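Search this site
Search

Jul 18, 2021
By Tahmineh Rashti

How to fix a scratched wood table top without stripping the whole thing

Quick one today. Got asked about this three times since April so writing it down once and for all. Works on solid wood with an oil or wax finish. Not for thick glossy varnish - different job, different page.

What you need

Sandpaper, 180 and 240 grit. A cork block. Soft cotton rags, old t-shirts are fine. Clear furniture oil - I use Stollus, any plain one will do. Paste wax if you want more shine. Masking tape. A lamp you can move.

Before you start

Clear the table. Wipe it down with a damp cloth and a drop of dish soap, then a dry one. Leave it an hour. Crumbs under sandpaper make new scratches, ask me how I know.

Put the lamp down low at one end so the light rakes across the wood. Scratches jump right out. Mark the bad ones with little bits of tape next to them, not on top.

Drag a fingernail across each one. Nail doesn't catch? Skip the sanding, go right to oil. Nail catches - keep reading.
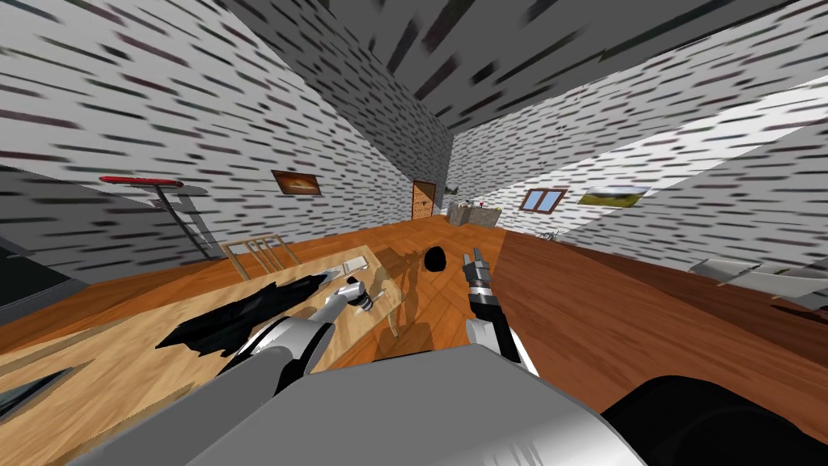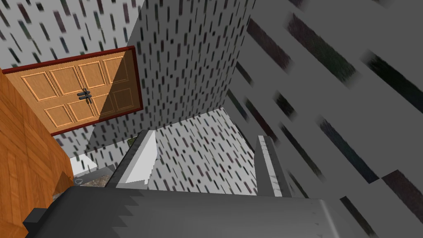

Tahmineh Rashti
Home repair writer

Sanding

Start with 180 on the block. Always with the grain. Light pressure, long strokes, and go a hand's width past the scratch on both ends so you dont leave a dip. Stop when you can't feel it anymore. You'll still see it a little. Fine.

Switch to 240 and do the same patch again, a bit wider this time. Vacuum, then wipe with a barely damp rag. The wood will look pale and sort of fuzzy. Let it dry, then one more light pass with the 240.

Deep gouge? Wax filler stick, a shade darker than you think. Press it in, level it with an old plastic card, buff. Don't try to sand out a gouge, you'll be there all week.

Oil

Pour a little on the rag, never straight on the table. Rub it in with the grain, past the edges of the sanded patch. Wait 7 minutes. Wipe off everything that's still sitting on top. Let it dry overnight and do a second coat.

Patch still lighter than the rest in the morning? Third coat on the patch only, then one thin coat over the entire top to even it out.

IMPORTANT - oily rags can catch fire by themselves. Lay them flat outside to dry or soak them in water before they go in the trash. Do not ball them up in teh bin.

Wax

Optional. Wait until the oil has cured, check the can for how long. Thin layer, let it haze, buff with a clean rag. Use coasters after that!!

Water rings and chair dents next time.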